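Home Syllabus Week list Readings Labs Submit

Intro to Population Health, week 9
Counting cases when you can't count everybody
Notes for Thu 26 March. Slides go up later, these are the bones.

Start with the problem. Ministry wants to know how many people in a district have disease X. Nobody has tested the district. What do they have? Clinic logs, lab slips, maybe one old survey. All of it partial. So the number you read in a newspaper is nearly always an estimate, built on a few places where somebody was already drawing blood for some other reason.

Two words, don't mix them up (people did on the last quiz).
Prevalence = everyone who has it now, old cases and new, over the population.
Incidence = new cases in a stretch of time, over the people who could still get it.
Long illness, good treatment, people live longer: prevalence goes UP. Incidence may be falling the whole time. Read the label on the axis before you write anything about a trend.

Sentinel sites
Pick a few clinics. Test everyone who comes through the door for a set period, names removed. Same clinics every year. Cheap, quick, decent for trends. Bad for level, because people who come to a clinic aren't everyone. 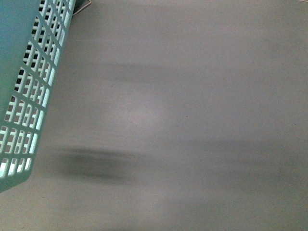
Who gets missed is the big question for any surveillance system. Men, mostly, if your sites are prenatal clinics. Also people who live far from a road, people who pay a private doctor, people who got sick and died between rounds. Think of the side of that teal basket, all those little openings between the bars: a case passes through one because it's the right size for that gap, so what stays behind is not a random pick. Adding more clinics of the same type doesn't fix this. Same holes, bigger basket. You need a differnt kind of source.

Household surveys
Go to the homes instead. Sample blocks, then houses in blocks, then adults in houses. Reaches men, reaches people who never go to a clinic. Costs a lot, done every few years at best. Own problem = refusal and absence. Migrant workers away, long-haul drivers away, and those may be the higher risk groups.

Worked case: Unel district (same one as in lab 2)
Sentinel round, June. 2,284 women tested, 200 positive.
200 / 2,284 = 0.0876, call it 8.8 percent.
Tempting to write "8.8 percent of adults in Unel." Don't. You have 8.8 percent of pregnant women at participating clinics, in one round. To get to adults you need a ratio from somewhere, men to women, urban to rural, and that ratio comes from the survey, if there is one.
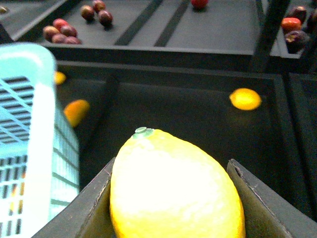 Then the fertility issue. Some infections lower the chance of getting pregnant, so infected women show up less at prenatal clinics, and the clinic figure sits low. At young ages it goes the other way: pregnant teens are by definition sexually active, all teens aren't, so the clinic figure sits high. The two don't cancel neatly. Depends on the age mix.

Confidence interval for the Unel number: p plus or minus 1.96 times the square root of p(1-p)/n. Comes out 7.6 to 9.9. Remember this covers sampling error only. Says nothing at all about the bias stuff in the last section. A tight interval around a biased number is still biased. This WILL be on the midterm.

Case reports
Third source. Clinician diagnoses, fills in form, form goes up the chain. Passive. Depends on the clinician having time and the form arriving. 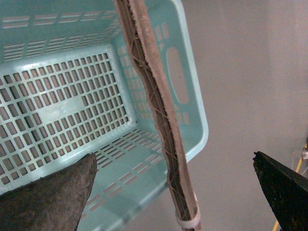

Ellis and Plesix are next to each other on the map, similar age structure, similar income, and the Ellis report rate is far higher. Students always want a risk factor story here. Check the reporting first. Ellis clinics send forms every week, Plesix has whole subdistricts with nothing. Look at the floor of the blue basket, rows and rows of holes and then one smooth patch with none near the middle. Same idea on a case map: an even pattern with a blank in it. Could be no disease there. Could be no reporting. The map alone can't tell you, and shading "no data" the same color as "zero" is the most common error in lab write-ups. Use hatching.

Ways to check:
- ask for the count of forms recieved, including zero reports
- compare lab slips to case forms for the same weeks
- look at deaths; if deaths are steady and cases drop, suspect the paperwork
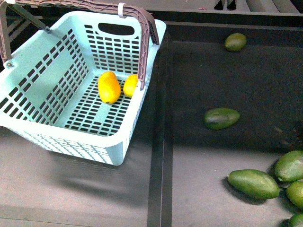
Completeness = reported cases / cases that should have been reported. Bottom number unknown, obviously. Capture-recapture gets you a rough one: two independent lists, see how many names overlap. Small overlap, lots missing from both. Big assumption is "independent." If the lab slip triggers the case form they're not independent and your estimate of the total comes out too low.

When definitions change
Stirkeo changed its case definition mid-series, started taking a rapid test alone, no confirm. Cases jump. Not an outbreak. Always draw a vertical line on the graph where the definition changed, and don't fit one trend across it.

For next time
Read the chapter on standardization, skip the section on life tables. Redo the Unel interval by hand. Bring the Ellis/Plesix table, we'll age-adjust it in class. If your lab partner dropped, tell me before lab, not after.

Course questions: use the class mailbox | Copyright School of Public Health course pages | Back to top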